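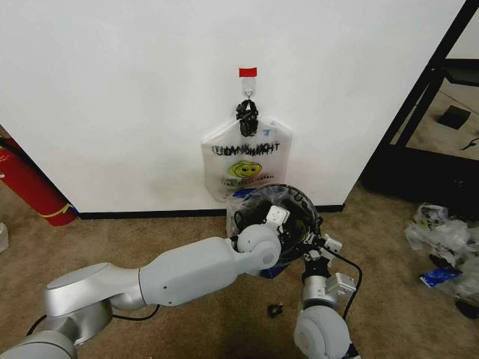
Zuletzt geändert: Februar, abends

Grakard: die Beutelliste

Liesmich

Grakard ist meine Liste von Sachen, die in Tragetaschen an der Wand aufbewahrt werden. Angefangen hat das mit einem zu kleinen Schrank und einer Packung Klebehaken, inzwischen ist eine richtige Tabelle daraus geworden (und ja, ich pflege die gern!). Wer selbst viel in Beuteln verstaut, darf sich alles nehmen und umbauen.

Was drin ist

beutel.csv: eine Zeile pro Tasche, mit Material, Aufdruck, Farbe und Art der Aufhängung
inhalt.csv: 207 Zeilen, eine pro Gegenstand, mit Form, grober Größe und der Tasche, in die er soll
haken.csv: 30 Haken mit Höhe über der Fußleiste und Untergrund
notizen.txt: alles, was in keine Spalte wollte

Von den Gegenständen haben 152 eine eigene Bemerkung, der Rest kommt ohne aus. Bei Socken fällt mir wirklich nichts ein.

Zu den Taschen

Am liebsten sind mir die dünnen weißen Plastiktüten mit THANK YOU und gelbem Smiley drauf. Die sind so durchscheinend, dass man die Schrift auch von der falschen Seite sieht, dann eben spiegelverkehrt. In der Spalte "aufdruck" schreibe ich trotzdem immer THANK YOU, richtig herum, sonst findet die Suche nichts. Die kleine blaue Zeile unter dem Smiley lasse ich weg.

Bei "aufhaengung" gibt es drei Werte: direkt, schlaufe, kordel. Kordel heißt, die Griffe sind zusammengenommen und mit einem Band umwickelt, das dann über dem Haken liegt, so wie bei der Tüte oben mit dem schwarzen Band. Hält den Beutel schön flach an der Wand, macht ihn oben aber auch ziemlich eng. Für Kleinkram prima, für alles Sperrige muss man unten mit der zweiten Hand gegenhalten oder die Griffe vorher auseinanderziehen.

Zu den runden Sachen

Eine eigene Formklasse haben Dinge wie Schüsseln und Helmschalen, bei mir heißt sie "kuppel". Das dunkle, glänzende Teil vor der Tüte gehört da hinein, ob man es nun Schüssel nennt oder Schale. Kuppeln fasse ich immer links und rechts am Rand an. Durchmesser messe ich außen, auf ganze Zentimeter, und wenn die Öffnung der Tasche schmaler ist, kommt in "passt" ein Fragezeichen statt ja oder nein. Da bin ich vorsichtig geworden, Plastik gibt nämlich mehr nach, als man denkt!

Haken und Wand

Erfasst sind nur Klebehaken, keine geschraubten. Das Stück rotes Klebeband knapp über dem Haken steht in haken.csv als "markierung: rot". Die Höhe zählt ab Oberkante Fußleiste, bei Teppich ist das einfach verlässlicher als ab Boden.

Was noch fehlt

Gewichte habe ich bisher für knapp 40 Gegenstände, der Rest ist leer. Leer heißt nicht gewogen, bitte nicht als null einlesen. Stofftaschen sind kaum vertreten, und was auf dem Boden unter einer Tasche liegt, taucht in inhalt.csv gar nicht auf. Dafür will ich irgendwann eine Spalte "daneben" anlegen.

Format und Nutzung

UTF-8, Semikolon als Trenner, Komma bei Dezimalzahlen. Umlaute kommen nur in den Werten vor, die Spaltennamen sind ohne. Weitergeben und ändern ist erlaubt, ein Hinweis auf Grakard wäre nett. Fehler bitte mit Zeilennummer melden.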